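## 3. Hanging the Estard Wall Decals

Before you peel anything, give the wall a good wipe with a barely damp cloth and let it dry overnight. We know that's hard when the kids are already hopping up and down beside you (ours did too!), but decals really do hold better on a clean, dry wall.

1. Lay out all three sheets on the floor and decide what goes where.
2. Tack each decal up with painter's tape and step back for a look. Take your time with this part.
3. Peel the top inch of backing, press it down, and work slowly toward the bottom with the Urkik smoothing card. 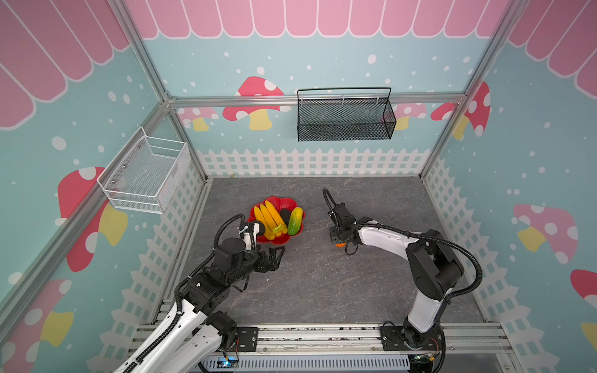
4. If a bubble shows up, lift the nearest edge gently and smooth it again, working from the middle out.
5. Rub the edges with a soft cloth and leave everything alone until the next day.

**Note:** Freshly painted walls need to cure first. Check the paint can for the time, and add a few days if your house runs damp.

**Caution:** Keep decals at least 38 inches away from heaters, and never place them over an outlet or light switch.

Spare sheets can be ordered from Devora as part no. 328.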